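Zakach publishes home rules for hand-held grippers

19 June 2019 | 1 min read | 12 shares

Zakach, a company that makes training data for household robots, has published its rules for people who work with hand-held grippers in private homes. The rules apply from today to all 400 collectors.

The document was tested in the town of Pomora in February. It says that a session may last 90 minutes at most, and that papers with names must be put away before the work starts. Soft toys should be held with both pads, and never pulled by an ear or a limb.

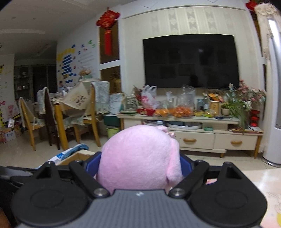 Who decides which rooms can be used? The family decides, and they can change their mind at any moment, also during the session.

"We are guests in these houses," said Doğukan Duman, who wrote the rules. "If a grandmother wants us to stop, we stop."

Collectors must sign the new text before their next visit. A Turkish version will follow.

3 comments

Get our newsletter every morning. You can unsubscribe at any time.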